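Lestell two-arm bench kit: common questions

Trulano sells and rents the Lestell kit to small labs and training shops. The answers cover the tabletop version.

## What comes in the kit?

Two arms with parallel grippers, mounting plates and the control software. Wrist cameras are included. The table is yours to supply.
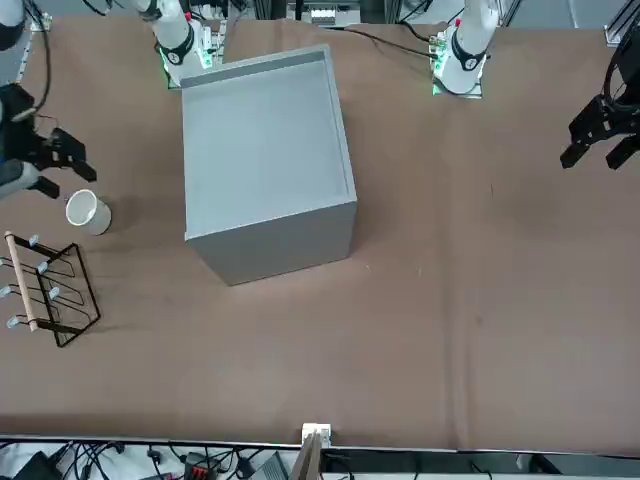
Kalliopi Đorđević wrote in to ask if one arm can be bought first and the second added later. Yes - the second arm ships with its own plate, and the software picks it up after a restart.

## Which objects can I start with?

Ordinary ones. A paper cup, a wire dish rack and a light wooden dowel will do for the first week. The grippers work best on items you could lift with two fingers.

- **Do I need to mark where things go?** No. Place them within reach of the arm you plan to use.
- **Can the wrist cameras follow a fast move?** They record it, but expect blur. Slow the arm down near the object if you need a sharp view of thin wire parts.

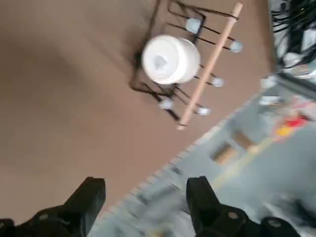
- **Can I change the gripper fingers?** Yes, with the hex key in the box. Allow 12 minutes for a pair.

## How do I lay out the table?

Leave open space in front of the arm bases and put the objects farther out. Cables should run toward the near edge.
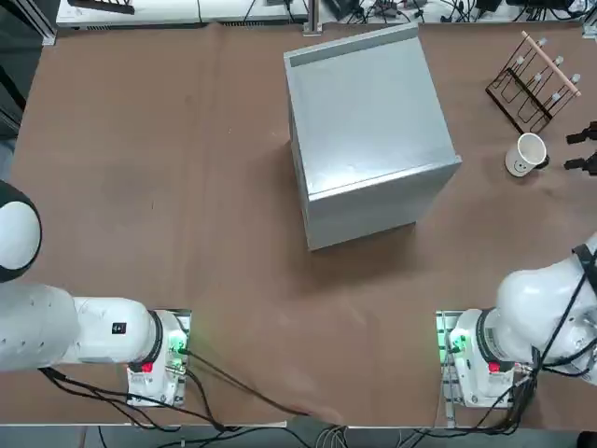
*Both arm bases at the near edge, work objects on the far half*

## How is the view set for close work?

Bring the wrist above the object and check that both fingertips show at the bottom of the picture. If one is missing, run the camera setup again.

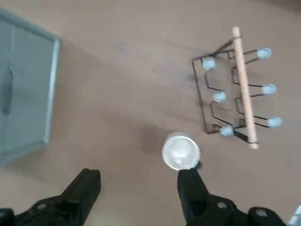
## What does it cost to rent?

The rate is $135 a day, or $663 a week. Pickup is from our Endton office. Setup help is extra - ask when you book.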